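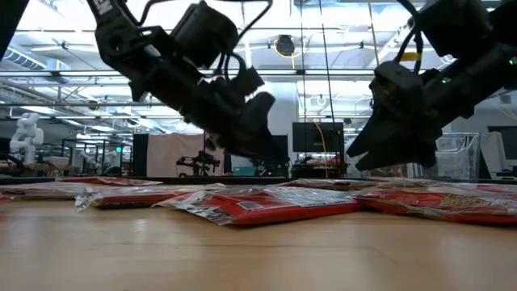 Leonidas Sarantis told me I was nuts to build a whole finance project on one small fund, and he had a point. Falemeo only holds 100 stocks, and my pretend $2628 went in on Saturday, February 1, 2025 -- all of it, in one go!

I picked it for the theme (companies selling to retired people), then read up on fees way too late. By March I was down $4, which sounds like nothing, but my classmate's boring bond fund was up. Next time I'd split the money and keep $543 in cash.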